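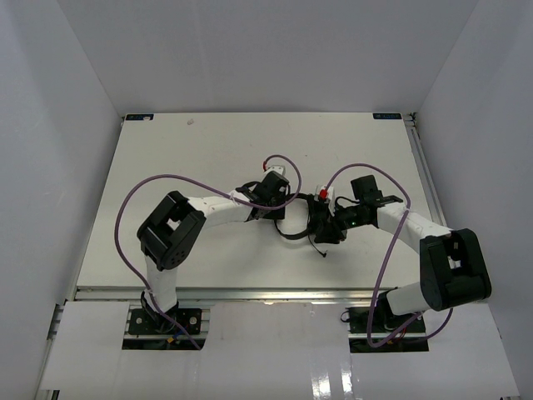 图1 参观时的双臂工作台,两台机械臂安装在白色台面的左右两侧

Wondau实验室开放日参观报告

一、参观概况

3月,我们小组5人参加了Wondau实验室的开放日。下午的安排是先听讲解,再到Mirkatent展区看双臂操作演示。讲解用了40分钟,内容包括机械臂的基本结构、示教方法和双臂之间的配合。演示结束后留有提问时间,我们的记录主要来自这两个环节。

二、设备情况

演示用的工作台三面有浅灰色围板,台面是白色平板,右侧和前侧镶有铝型材。两台机械臂用黑色安装板固定在靠前的两角,连杆为白色,关节外壳为黑色,末端各有一个夹爪。右臂夹爪上方装有黑色的相机外壳。两根紫色线缆从前臂上方跨过,其中左侧一根向外留出较大的弧度。我们问过为什么不把线缆贴着连杆固定,讲解人员回答说,早期是固定的,肘关节弯到底时接头容易松脱,后来改成现在的走线方式。

三、演示内容

演示共3项。第一项是单臂抓取,把小方块放进托盘。第二项是双臂交接,一侧夹爪夹住方块送到台面中部,由另一侧接走。第三项是沿预设轨迹同步运动,不夹持物体。

交接一项做了两遍。第一遍方块在松开时歪了一下,落在台面上,工作人员调低速度后重新开始,第二遍完成。讲解中提到,交接的难点在于两个夹爪距离很近,位置误差稍大就会相碰,所以接近阶段的速度要单独设置。控制程序由实验室自己编写,项目名称为Rajan。

四、与课程内容的联系

本学期我们学过正运动学和坐标变换。课上的例题都是单臂,基座坐标系就当作世界坐标系使用。双臂系统要先标定两个基座之间的相对位姿,标定不准,两边算出的同一个点就对不上。这一点在课本上只有一小段,看过交接演示后比较容易理解。

五、问题与后续

提问时间较短,相机的标定步骤没有来得及问清楚。小组计划在课程设计中用仿真软件搭建一个简化的双臂模型,每臂只保留2个关节,先做平面内的交接。模型暂用Brarnska作为文件夹名称,与课程作业放在一起,夹爪部分留到下一阶段再加。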